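Medeiros Hall Friends: Minutes of the Summer Meeting
14 July 2025, in the upstairs reading room

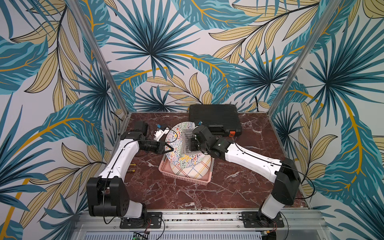

The meeting opened a little late, as it so often does when the weather is fine and people want to talk on the steps, and everyone was warmly welcomed, especially the four new members who had come over from the Tarketti Street choir (we do hope you'll stay!). The minutes of the last meeting were read and approved with one correction: the piano was tuned before the spring concert and the bill has been paid.

The roof. There was a long and good-natured discussion about the slates on the north side. The hall dates from 1841 and so do many of the slates, and two firms have now been up to look. Grekier would patch the worst stretch for $2000 and could start in September. Trisell would prefer to strip the whole slope, and has promised a written price but hasn't sent one. Several members felt that patching only puts off the day, others that a dry hall this winter is worth having whatever comes later. It was agreed to wait two more weeks for the Trisell letter and, if it hasn't come by then, to go ahead with Grekier.

Money. The plant sale brought in $1000, which drew a round of applause, and very well deserved it was too, after all that potting up in the rain. A further $200 came in through the tin by the door. It was agreed that both sums should go straight to the roof fund.

The garden wall. The ivy has got into the mortar again behind the bench. Those who remember the last time would rather not go through it twice, and a morning's cutting back will be arranged once the wrens have finished with it. Please bring your own gloves, as the shared ones have gone stiff.

Fall supper. Soup and bread were so popular last year that it seemed a shame to change them, though there was a strong plea for a second soup without onions, and that was happily agreed. The choir has offered to sing between the soup and the pie. Tickets will stay at the same price, and children will eat free.

Any other business. The side gate is sticking and needs planing. A blue umbrella and a casserole lid are still waiting in the kitchen for their owners. Thanks were given to everybody who baked, and in particular for the lemon cake, of which there was none left to take home.

Next meeting: in September, same room, date to be posted on the door.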